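Media and Celebrity, Session 4: The Exclusive Interview

Tutor: Nyokabi Mugo

An exclusive is a deal. The magazine gets the story first, and the star's publicist usually gets a say in the topics, the pictures and the date of release. Read the Hestau interview before the seminar and mark every question that sounds agreed beforehand.
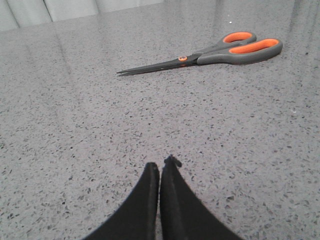 Compare it with the unauthorised profile by Zofia Jasińska, which quotes former colleagues and never the singer herself. Which one tells you more about her career?

Reading: course pack, pages 141 to 147. Bring notes on both pieces.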